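4.2 Gating wrist views by image content

The Wiso controller takes three rendered camera streams from the simulated kitchen: one from the robot's head and one from each wrist. In our first version all three were encoded at every control step and passed to the policy with equal weight. This wasted compute. A wrist camera that faces a dark surface gives the policy very little to work with, and the encoder still spends the same time on it.

We added a small gate ahead of the encoder. It scores each wrist view by local contrast, with the pixels of the gripper masked out, and drops the view when the score falls under a threshold. The head view is never dropped. The threshold was set by hand on 100 episodes and then left alone. Training used 3000 further episodes from the Mondal scene generator, split over 21 kitchen layouts.

The mask matters more than we expected. Lit fingers carry strong edges, and without the mask the gate kept nearly every wrist view — even those with almost nothing else in them.

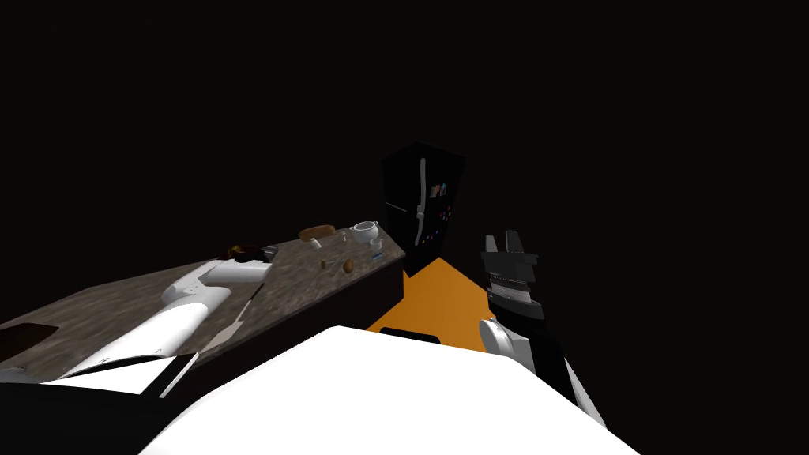
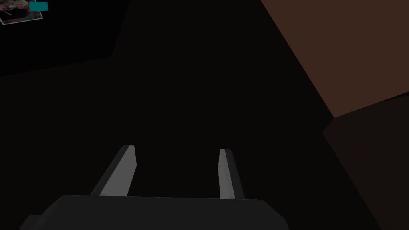
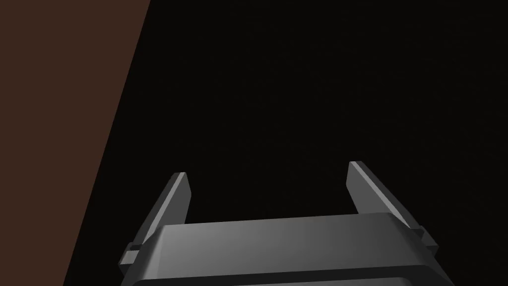
Figure 23. Simulated kitchen. First: view over the counter with both arms visible. Second and third: views of an open gripper, with nothing between the fingers.

Drireck Group, Department of Robot Software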